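Subject: Re: [Britholm Riders] Revised service intervals and the suspension clinic in February

To all members of the list,

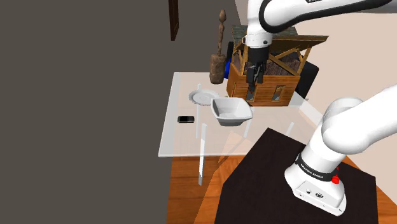

Declan Whitelaw wrote:

> I have read the revised service schedule and would like one point cleared up before I book my bike in. The old sheet gave fork oil changes by the season. The new one gives them by engine hours, and my bike has no hour meter. I ride a 250 four stroke in the vet class, perhaps two weekends a month, and I could not tell you my hours within ten either way. Is a meter now required for club inspection, or can I go on using my log book? I would also like to know whether the Kirix track will be open to us on the day of the clinic, as I was told at sign-on that it would not.
>
> Declan

The technical office thanks Mr. Whitelaw for his message. Several members have raised the same points by telephone, and the reply is therefore sent to the full list.

An hour meter is not required for club inspection. A written log remains acceptable, provided that it shows the date of each ride, the time spent on the track, and any work carried out on the engine, forks or shock. Entries should be made on the day of the ride. Inspectors have been asked not to accept logs that have been filled in at one sitting the night before a meeting.

The change from seasons to hours was made at the request of riders who compete all year. Under the old sheet, a member who rode every weekend and a member who rode twice in the summer were given the same advice. The revised schedule asks that fork oil be changed every 15 hours for machines used in competition. Machines used only on practice days may go to twice that figure. Shock service is unchanged. Where the maker's handbook gives a shorter interval, the handbook is to be followed.

Members who prefer to fit a meter may do so. The type that takes its signal from a wire wrapped around the plug lead is suitable for most machines and can be fitted in the paddock. Please mount it where it can be read without removing the seat or tank, and keep the wire well clear of the exhaust. If a meter is fitted to a used machine, the first log entry should state the hours already on the engine, or "not known" if that is the case.

With regard to the Kirix track, the information given at sign-on was out of date. The lower loop will be closed for drainage work, but the upper loop will be open to clinic riders from 10 a.m. The 2-stroke and four-stroke groups will go out separately. Sound testing will take place beside the Brunton gate, and no machine may enter the track without a test sticker issued that morning. Stickers from the autumn meetings are no longer valid.

The clinic itself will cover static and rider sag, spring choice, and basic clicker settings. Riders should bring full riding gear, including boots and a filled drink pack if they normally race with one, as sag figures taken in street clothes are of little use. Bikes must arrive clean. Springs will not be sold at the event, though orders may be placed with Nanular for collection at the opening round.

Membership of the club now stands at 1,626, and places at the clinic are limited. Bookings close on Friday at 5 p.m. Members who have already booked under the old form need not apply again, but should reply to this address with their race number and riding weight so that the groups can be drawn up.

The inspection sheet on the club website will be replaced this week. Until then, printed copies of the old sheet will be accepted at practice days only.

Technical Office
Britholm Off-Road Motorcycle Club

To leave this list, send a blank message with the word "remove" in the subject line.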